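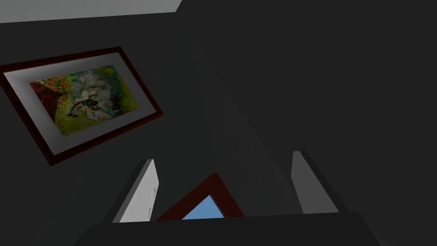 Product Writer and Photographer, Scale Model Cars (part-time)

Hakport sells diecast and resin model cars to collectors, mostly in 1:18 and 1:43. We run an online store and a small counter at our warehouse in Badwood. We are looking for one person to write product pages and take the photos that go with them.

Posted: 1 Feb 2018
Hours: 20 per week, on a schedule we agree on together
Location: Badwood warehouse, with some writing from home after training
Reports to: Sabina Oravec, catalog manager

What the job involves

You will unpack new models, check them against the supplier sheet and write a page for each one. A page covers the real car, the model maker, the scale, the material, which parts open and how many were produced, if the maker gives that number. Most pages are short. Larger releases get a longer article on our blog, and you will write those too.

You will also answer questions from collectors when the sales desk can't. These are usually about paint codes, decals, wheel types and differences between one release and the next. If you don't know the answer, you look it up or write to the maker.

The store currently lists almost 800 models. Many of the older pages have only a title and a single picture, and part of your week will go to fixing these.

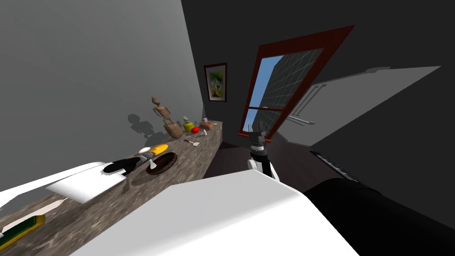 Photos for the catalog follow a fixed set of angles: front, rear, both sides, three-quarter and interior. Blog photos are freer, and you choose the setting. Pay attention to the surface under the car. A mottled gray-brown stone countertop like this one can work for a silver or white body, but a dark brown car would get lost on it about as easily as the plate does. Clear away anything that confuses the scale, and wipe the body before every shot. We supply the camera, lights, tripod and gloves.

What we are looking for

- Clear, correct written English
- Good knowledge of cars, old or new
- Some experience with close-up photography
- Careful handling of small parts such as mirrors, antennas and wipers
- Able to lift boxes of up to 30 pounds

You do not need to be a collector. Experience with the Nimri catalog system is useful, but we will train you on it. If you already know the Pliltuton touring car series in 1:43, please mention it, as we take on the full range in September.

What we offer

Hourly pay based on experience, paid every two weeks. Staff discount on all models in stock. Free parking at the warehouse. The position starts with a trial period of 3 months.
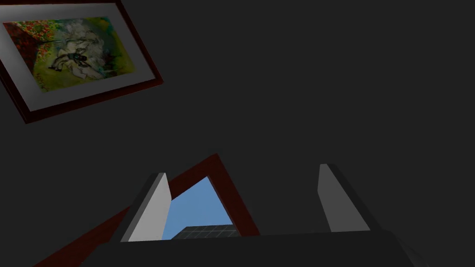 Do I need to send samples of my work?
Please send one piece of writing about a car or a model and a few photos of any small object. They can be published or unpublished, and phone photos are fine.

How to apply

Send your resume and samples by email to Sabina Oravec, with "Product Writer" in the subject line. Tell us which days you can work and when you could start. Interviews are held at the warehouse and include a short writing task.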